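Phone free evenings, week 5

Quick one tonight, dinner is in the oven and I have maybe twenty minutes.

So the rule is still the rule. Phone gets put down at 7 and doesn't get picked up again till morning. Not in the pocket, not under the pillow, not "just checking the weather." Down. Five weeks in and I've slipped on a Tuesday (work thing) and one Sunday (not a work thing, pure weakness).

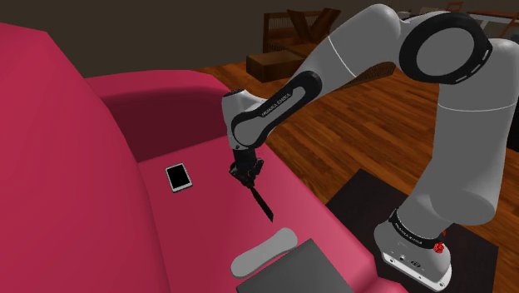
Pink and red, my colors lately.

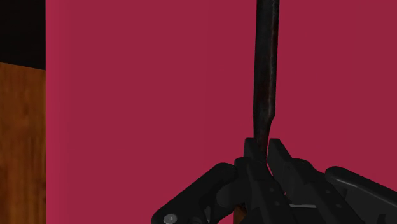 What do you do with the time?

Mostly read, cook slower, and go to bed earlier than I used to. Some nights I walk down to the end of Blackwood and back. Some nights I just sit there and am bored, and I've decided bored is fine.

The first week was awful btw. I kept reaching for it. Hand goes out, nothing there, hand comes back. I'd be halfway through a page and think of some actor's name I couldn't remember and it would bug me for an hour. Now I write those on the back of an envelope and look them up at breakfast, and half of them I don't care about anymore by then.

Reading update. Finished the big fat family saga from the Stilesden library sale, all 500 pages, took me eleven evenings. Last year I read two books total. Two! In a year! Started on a paperback mystery after that and I'm on page 161 and pretty sure it's the brother in law. Don't tell me.

Also the puzzle came back out. It's the harbor one, with all that sky. I have the edges done and the boats done and then just blue, blue, blue. Might give up on the sky, we'll see.

Stuff that has been hard:

Alarm. I was using the phone as my alarm so obviously it lived by the bed. Bought a cheap clock. It ticks. I put it in the hallway and now I have to get up to turn it off, so I'm awake, so fine.

People. My sister texts at 9 at night and wants an answer at 9:01. I told her to call the landline if its an emergency. She has called the landline four times and zero were emergencies, one was about soup. I kind of like it though, we talk longer on a real phone.

Recipes. All mine were saved on the thing. I've been copying them out on cards, which is slow, and my handwriting has gone completely to pot. The lentil one says either "2 tsp" or "2 tbsp" and I found out which the hard way.

Pictures. When I finally went through the camera roll (in the daytime, that's allowed) there were 2429 photos in there. Screenshots of things to buy. Parking spots. The same sunset over Gremlow nine times. I deleted for one whole lunch break and barely made a dent. Going to do a bit every weekend untill it's down to ones I'd put in an album.

Am I sleeping better? Think so. Falling asleep faster for sure. Still wake up at 4 sometimes but I don't lie there scrolling the news anymore, I just lie there.

Next week I want to try the whole of Saturday. All day, no phone. Bit nervous about it, I need to get to Fevar in the afternoon and I've only ever gone with the map talking to me. Going to draw it out on paper beforehand. Left at the feed store, I know that much.

If anyone has a good long book, leave it in the comments. No sad dogs please.

Ok timer's going. Bye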